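Hanging Space: What a Wardrobe Rod Has to Carry

October 2018

A closet rod is a beam. It is supported at each end, sometimes at the middle, and loaded from above by whatever the household owns. Most rods sold for home use are steel tube with a thin wall, and most of the trouble they give starts at the brackets.

Mivside, a maker of closet fittings, tested 245 used rods taken out during remodels. Of these, 200 had a permanent bend. The bend in itself is harmless up to a point. It becomes a nuisance when hangers slide toward the low spot, which puts more of the load at the center and deepens the bend.

Span matters more than wall thickness. For a given load per foot, the sag at the center of a simple beam rises with the fourth power of its length. Double the span and the sag is sixteen times as large. A center bracket therefore does more than a heavier tube, and it costs less. The Pumetti closet system places one at the middle of every rod in its wide units. The cost is that hangers can't pass the bracket unless the hook opening clears it.
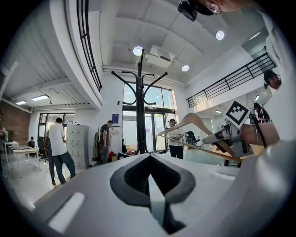
A light wooden clothes hanger.

Hangers add to the load. Wire hangers weigh little but press the garment into a narrow line at the shoulder. Wooden hangers spread that pressure over a wider surface and take up more rod. In a closet that is already full, changing from wire to wood can mean that a fifth of the clothes have to go somewhere else. Shoulder width should be matched to the garment. A hanger that is too wide leaves a bump in the sleeve, and knitwear shows it most.

Depth is the other fixed quantity. The rod should sit far enough from the back wall that sleeves hang free on both sides. In older houses the closet is often too shallow for this, and the doors push against the clothes when closed. The Tremalent apartments, renovated last year, solved it with short pull-out rods set front to back. Capacity dropped, but every garment faces the door.

Murakami, which supplies rental wardrobes to theaters, keeps 1,134 costumes on double rods, one above the other. Long coats and gowns go on a single high rod at the end of each row. The lower rod is fixed to the uprights and carries its own load. Adding a second rod at home by hanging it from the first is common and works for shirts, but the upper brackets then carry both loads.

Bracket screws should go into studs. Where no stud is available, a wood cleat fastened across two studs gives the bracket something to hold.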